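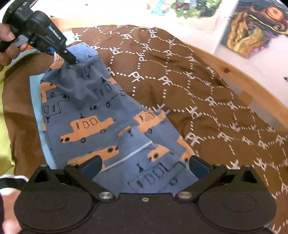
Two-gripper hold: one at the waistband, one at the legs.

Section 4. Recording a folding episode

Okay, you've got both grippers charged and paired, so this is the fun part! I'm writing down how I do it for the Hattar folding set, because Karim Najjar keeps asking me and I keep giving him slightly different answers (sorry, Karim).

1. Spread the duvet over the bed before you put any clothes down. I leave the wrinkles in. We want the policy to cope with a real bed.

2. Put one garment in the middle, with the waistband or collar facing any way you like. Change it from one episode to the next.

3. Hold both grippers still with the jaws open for a moment, then start recording. The model uses that pause as its start pose, and if you skip it the episode gets thrown out.

4. Pinch the waistband with one gripper and keep the other low, over the legs. Go slow! My first tries were way too quick and the tracking fell apart.

Note: Elastic waistbands bunch up when you pinch them. Let them. Smoothing things out with your fingers puts a bare hand in the data, and Zaid Abu Hammour will find it.
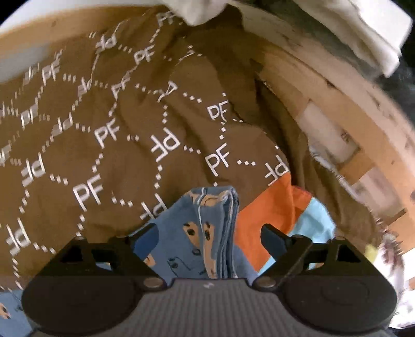
Prisville, August

I've changed step 5 after the first batch of 143 episodes, so please toss your old printout.

5. Close the jaws across the whole stack of folded edges. In the old version I said to grab the top layer only, and the policy we trained on that kept peeling folds open. With the full-stack grip it did a lot better on printed kids' clothes, which had been our worst group.

6. Set the bundle down flat, open the jaws, and back away before you lift.

Caution: Keep loose sleeves and cuffs out of the finger linkages. They pinch.

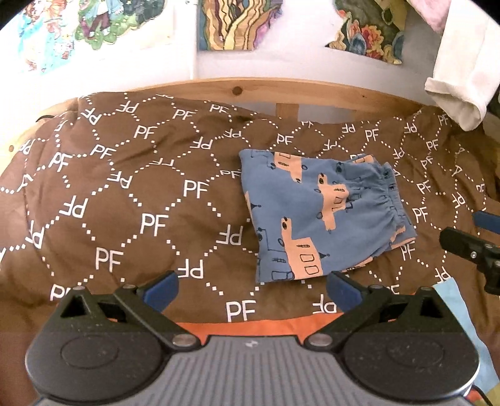

7. Hold still again with the jaws open, then stop the recording. I count to three in my head, and it's plenty.

8. Take a break after every 10 episodes. Your wrists get sloppy before you notice, and I can spot my own tired episodes from the shaky approach.

If an episode goes wrong halfway, keep going and tag it "recovered" in Doltetti. We're after around 600 of those, and they're worth having, so don't delete them!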